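4.2 What changed on the packing floor

I want to start with the part I got wrong. When Paweena Wiriya and I planned this study, we assumed the people at Tanasarn would mostly want to talk about their jobs going away. We had a whole block of interview questions ready for that. What they wanted to talk about was waiting.

Tanasarn makes fitted kitchens, and the floor we studied is where finished units get opened, checked, loaded with their loose parts and closed up again before shipping. Before the arm came in, a checker did all of that alone. She would open every door, run a hand along the inside, put in the handles and fittings, and send the unit on. After the change, the arm (running the Korkov planner, described in Section 3) does the opening and the placing, and the checker does the looking. On paper that takes away the dull half of the job. On the floor it means she now works at somebody else's pace, and that somebody is pretty slow in the mornings.

We logged 725 units across the two lines in August. The arm finished 90 percent of them with no help. I was happy with that number until I sat down with Wanpen Chareonsuk, who leads the early line, and she asked me which units were in the other 10 percent. They were almost all corner units and anything with a deep door molding, so they came in bunches. A checker could go most of an hour without touching anything and then have to step in on five units in a row. Several of our interviewees said this was more tiring than doing all of it by hand, and I believe them. I tried it for one shift and my neck hurt for two days.

The second thing that came up was who gets to say the arm is wrong. In the first weeks, a checker who stopped the arm had to enter a reason code on the Tadar terminal, and there were far too many codes. People stopped using them. They would let the arm make a bad grasp, wait for it to give up on its own, and fix the unit afterward, as a failure that belonged to the arm needed no code. It made our early logs look cleaner than the work really was, and we threw out the first 200 records for that reason. The terminal now has a plain stop button with an optional note – a change the checkers had asked for before we ever showed up.

The third thing is the rehearsals, and this is where I think our data is most useful to other groups. Every new cabinet layout goes through simulation before the arm is allowed near the real one. At first, only the two engineers looked at the rehearsals. Paweena had the idea of putting them on the break room screen and letting checkers flag anything that looked off to them. We got 200 flags, far more than I expected, and a lot of them were about things the planner has no opinion on at all: a door that would bang into the next one, a fitting put down where a customer's sleeve would catch it. Figure 4 shows two views from the same rehearsal.

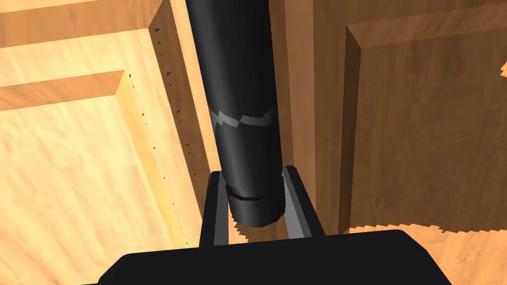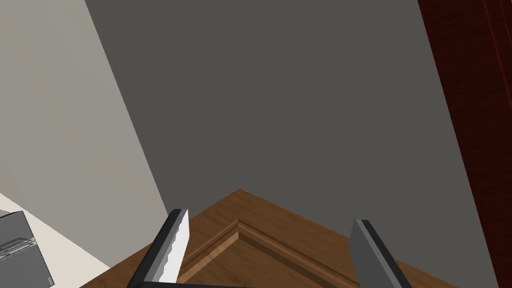 Figure 4. Simulated views over the gripper fingers, with wooden surfaces in the background of both.

I should say something about how the flags were handled, as it wasn't smooth. For the first batch, an engineer read each one and marked it "accepted" or "not a fault." The second label went over badly. Wanpen's line took it to mean that their time had been wasted, and the flags from that line dropped to almost nothing. We changed the label to "planner can't use this yet" and started writing a line back to the person who sent it. The flags picked up again, although never quite to the old level on the early line.

There is also the matter of pay. Flagging was done during breaks at the start, which we shouldn't have allowed. Once it was moved into paid time, management wanted to know what a flag was worth, and we had no good answer for them. We still don't. Some flags led to a changed layout, some led to nothing, and a few turned up again as real problems weeks later. The tool we used to match flags to later stops, Plisell, only catches a match if both mention the same cabinet part, so our count is surely low.

Two checkers moved over to rehearsal review as their main job while we were there. Both told us they liked it – one because she could sit down, the other because the engineers had started asking for her by name. A third tried it and went back to the line after a week. She missed having her hands in the units, she said, and the screen gave her headaches. We report all three cases in full in Section 5, along with the shift schedules from before and after the change.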